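Pendamell Community Help
Utilities and Outages > Planned Interruptions

Billing and notice periods for a planned power interruption in a shared commercial building

Posted by Tadeo Montecinos
Status: Open to replies

I manage a small shared building in the Kallio district. There are 4 business units in the building, all supplied through one main meter held in the landlord's name, with a private submeter for each tenant. In April the network operator carried out planned work on the street cable, and the supply was off from early morning until the middle of the afternoon. 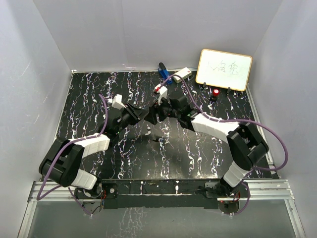 Reading time: 4 min

The landlord received written notice of the work. The tenants did not. One of them, a bakery, lost a morning's production and has asked me whether compensation is due and from whom. A second tenant has pointed out that the monthly fixed charge was billed in full for April and has asked for a reduction.

I would be grateful for guidance on the following matters. First, whether the operator is required to notify each occupant or only the holder of the account. Second, whether a fixed charge is normally reduced for a planned interruption of less than one day. Third, whether it is possible to register the tenants for outage messages when they do not have account numbers of their own. The only number I can supply is the one for the main meter.

I have read the general page on planned work, but it appears to be written for households with individual meters. The lease says only that the landlord "shall pass on electricity at cost" and is silent on interruptions.

2 replies

Aarne Mäkelä

Your three points are best taken separately, as they fall under different documents.

On notification, the operator's duty is ordinarily owed to the customer of record. Where a building is supplied through a single main meter, that customer is the landlord, and a notice sent to the landlord's address will usually be treated as sufficient. The duty to inform the tenants then depends on the lease and on any building rules attached to it. If both are silent, a tenant may still argue that the landlord ought to have forwarded the notice within a reasonable time. You should therefore establish the day on which the notice reached the landlord's office and what was done with it. Keep the envelope if it has survived.

On the fixed charge, a reduction for a short planned interruption is uncommon. The charge pays for the connection and the meter and is not calculated by the hour. Tenants who receive a bill from a private submeter should check one further item, namely whether the landlord is dividing the fixed charge by unit or by consumption. I have seen both, and in one building the method had been changed without any notice in writing. The tenant who raised the matter is entitled to ask which method applies.

On compensation for lost production, please distinguish between planned and unplanned work. Many supply contracts exclude loss of trade altogether where proper notice has been given. The bakery should read its own insurance policy before writing to anyone. Business interruption cover often contains a waiting period, and an outage ending in mid-afternoon may fall wholly inside it. 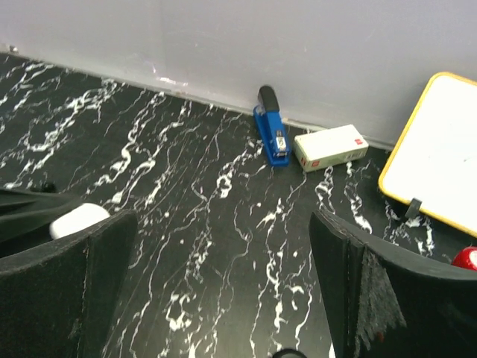 Aarne Mäkelä
Community Adviser, Metering and Supply

With regard to outage messages, registration by account number is the usual route, but it is seldom the only one. Ask the operator whether contacts may be added to the main account as "additional recipients." The landlord will have to sign the request. The form generally asks for a name, a telephone number and the unit served. It does not give the tenant any authority over the account, and it is worth saying so to a landlord who hesitates.

Where additional recipients are not accepted, the area lookup page may be used without an account. Enter the street and the building number, and note the supply zone that is returned. Anyone may then subscribe to messages for that zone. The drawback is that zone messages cover a wide area. Ours takes in roughly 2,000 addresses, and a good part of the messages concern streets at the far end.

I would suggest that you put a short procedure in writing and have the landlord approve it. The following wording has been used in a building similar to yours:

"On receipt of a notice of planned interruption, the landlord or managing agent shall forward a copy to every occupant by the end of the next working day. The copy shall state the expected start and end of the interruption. Any later change to these times shall be forwarded in the same manner."

You may also wish to add the name of a person who will telephone the tenants if a change arrives after office hours. For a bakery this matters a good deal, as the working day starts while the office is closed.

Stultard

Same thing happened where I am. The landlord had the letter and it sat in a tray. We asked for money off and were told no. I did not take it further.

Do look at the submeter after the power comes back. Ours is a Coreck and the display needed to be restarted by hand. It showed 207 before the work and then nothing at all until the electrician came. He said the reading was still stored, and it was. Take a photograph of every display beforehand if you can.

Follow-up from Tadeo Montecinos

Thank you both. The landlord's office has confirmed that the notice was received well ahead of the work and was filed with the invoices. I have sent a draft of the forwarding procedure for approval, using the wording above with the addition of a telephone contact. The bakery is now in correspondence with its insurer.

The fixed charge is divided by consumption, as I have learned from the office, and the tenant has asked for the calculation in writing. The request for additional recipients has been submitted, and I am waiting for an answer from the operator.

This page has been viewed 566 times.
Related topics: Reading a private submeter; Changing the contact address on a supply account; Finding your supply zone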